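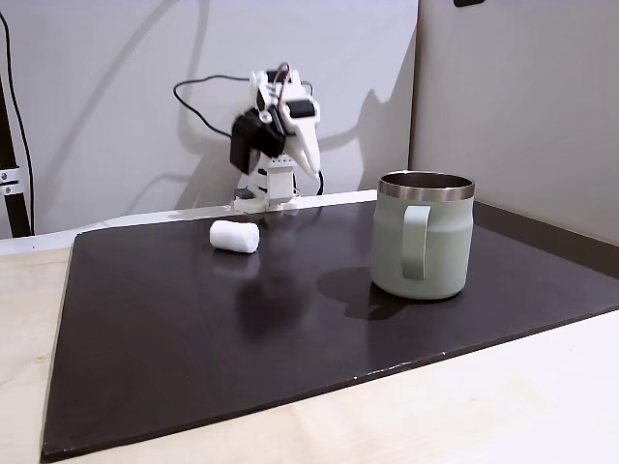 Marshmallow and sage-green insulated mug on the dark brown board.

Fliluveck Hot Drinks Table Set

Data card and README
Last revised November 21, 2022

Summary

The Fliluveck Hot Drinks Table Set is a collection of 1,000 still pictures of drinkware and small foods commonly served with hot drinks. Each picture is accompanied by a short written record naming the items and stating how they are placed. The set was prepared by the Wevinen Household Objects Program for the study of everyday serving arrangements, and it is suited to work on object naming, placement terms, and surface finish.

Contents of the release

pictures: the 1,000 stills, grouped by arrangement
records: one plain text record per still
items: the item list, with names, colors, and finishes
terms: the placement vocabulary and its definitions
changes: revision notes

Items

The item list contains 52 entries. It covers mugs, cups, saucers, spoons, and foods such as marshmallows, sugar cubes, and plain cookies. An entry gives the preferred name of the item, its main color, its finish, and any other names accepted in the records. Where a mug has a rim of a different material from its body, the two are entered separately. A sage-green mug with a polished stainless steel rim is therefore listed as "mug, insulated, sage green" with the rim finish "steel, polished" and the interior finish "steel, brushed."

Foods are described by shape and surface only. A marshmallow is recorded as a short cylinder with a matte surface. No entry is made for flavor, weight, or maker.

Surfaces

Arrangements were laid out on a dark brown board placed on a light wooden tabletop. The board has a glossy surface, and pale items may show a faint reflection beneath them. The reflection is not part of the item and should not be included when an outline is drawn. Shadows are treated in the same manner.

Records

Each record has four fields.

Items: preferred names, separated by commas
Pose: upright, on its side, or inverted
Place: position on the board, as seen by the viewer
Remarks: optional, in free text

The record for the arrangement shown at the head of this document reads as follows.

Items: marshmallow; mug, insulated, sage green
Pose: marshmallow on its side; mug upright
Place: marshmallow left of center; mug to the right
Remarks: mug open at the top

Left and right always refer to the viewer's left and right. The handle of a cup is never used as a point of reference. The word "beside" is reserved for items that stand level with one another, and "near" is used in all other cases.

Review

Of the 1,000 records, 681 were checked by a second reader. Disagreements were settled by reference to the placement vocabulary, and 74 records were reworded as a result. Most of the changes concerned the pose of short, rounded foods, for which "upright" and "on its side" are easily confused. The remaining records have been read once and should be used with suitable care.

Suggested uses

The set may be used for teaching item names, for testing written descriptions against pictures, and for comparing the appearance of matte and polished surfaces. Users who require measured sizes should look elsewhere; neither the item list nor the records include dimensions.

Known limitations

The contents of a mug are not recorded unless they can be clearly seen. The term "insulated" is taken from the item list and cannot always be confirmed from a single picture. Color names follow the Sandex word list adopted by the program in August, and earlier drafts may use "pale green" where the present release uses "sage green." White foods against pale surroundings are harder to outline than the same foods on the board, and outlines for these should be inspected before use.

Terms of use

The pictures and records may be copied and adapted for research and teaching, provided that the name of the set is cited. Altered copies must be marked as altered. Redistribution of the records without the item list is discouraged, as the preferred names depend on it.

Citation

Wevinen Household Objects Program. Fliluveck Hot Drinks Table Set. 2022.

Corrections

Reports of errors should state the arrangement group, the field concerned, and the proposed wording. Accepted corrections are entered in the revision notes and applied at the next release.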